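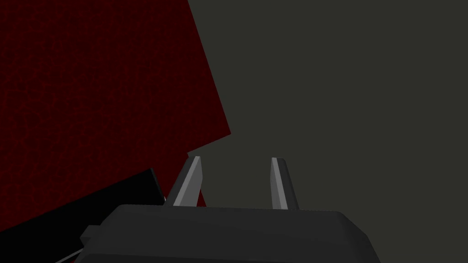

Fistow kitchen hands start handing over the utensil bench

April
By our workplace reporter

I spent a morning with the catering crew at Fistow, and let me tell you, the talk in the tea room is all about ladles.

The company wants a robot arm to take over utensil sorting, the fiddly bit where everything that's come back from service gets picked up and put in its right spot before the next shift. It's a job people do standing up, often at the end of a long day, and the crew tell me they get through 1,253 pieces on a busy one (I'd have guessed half that!).

For now the arm is learning in simulation, on a computer model put together by a small outfit called Pratora. I got to look over a shoulder while it ran, and I was more hooked than I expected to be. The practice kitchen has a veined marble counter over a dark red floor, with a ladle, a spatula and a green tray with a yellow rim, and the arm's two fingers open wide over the lot.
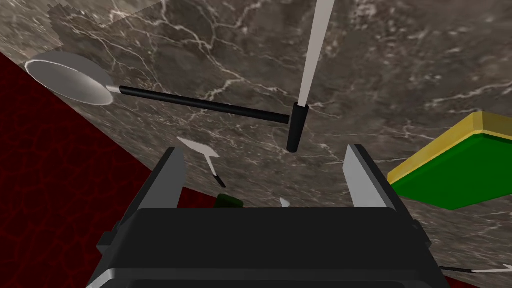
What I really wanted to know was what happens to the people. Fistow has 43 staff in the kitchen and says no one is losing hours over this. Three of them have already moved across to checking the practice runs, and they love it, mostly because they get to sit down. They mark each grab as good or bad and write a note when the arm goes for a handle the wrong way. One of them has done the job by hand for 18 years and reckons the programmers had never thought about greasy handles until she brought it up.

Not everyone's sold. A couple of the younger ones told me the sorting bench is where you have a chat and learn the ropes, and they're not sure where that goes once there's a machine on it. Fair question, and management didn't have much of an answer when I put it to them. They did say the real arm won't go in until the crew has had a say on where it stands.

Comments

benchtop_betty: My wrists would've loved this years ago. Do they get paid more for the checking work?

Gaz in the dish pit: Let me see it deal with a whisk, then we'll talk.

sorrel44: The chat at the bench is the best part of my shift, so I'm with the young ones.

Last updated: 4:40 pm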